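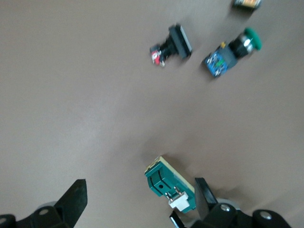

Peninah Kinyua wrote to us that she wipes her bench every morning and the arm still misses the small switches after lunch, so what is she doing wrong? Probably nothing with the cloth. In our grasping tests the light in the room changed the result more than the dust did.

We are a small workshop group and we collected 448 grasp attempts on push buttons and switch blocks, with the camera on the wrist. Here are the habits we kept after that.

Spread the parts. Leave at least one finger width between two bodies. When the parts touched, the Pandel planner often took them as one piece and closed the fingers on the joint.

Use a matte surface in a plain color. Chrome rings give bright spots, and a shiny table adds more of them.

Close the blind before you start, also in the morning. Jabari Rweyemamu repeated one series at 3 in the afternoon with the blind open, and he got 13 misses which we did not have with the blind closed.

Turn the parts by hand between attempts. If every button points the same way, you measure only one angle, and the success rate looks better than it is.

Do not grip on the terminals. They bend easily. Mark the housing as the grasp area in the label file, and leave the metal outside of it.

Check the finger screws each Tuesday, or another fixed day. A loose finger pad gives errors that look like camera errors, and we lost two days to this.

Write down the failed attempts too, with the same care as the good ones. Catinca Olteanu keeps ours in one sheet, one line per attempt, and the column "what touched first" is the one we read the most.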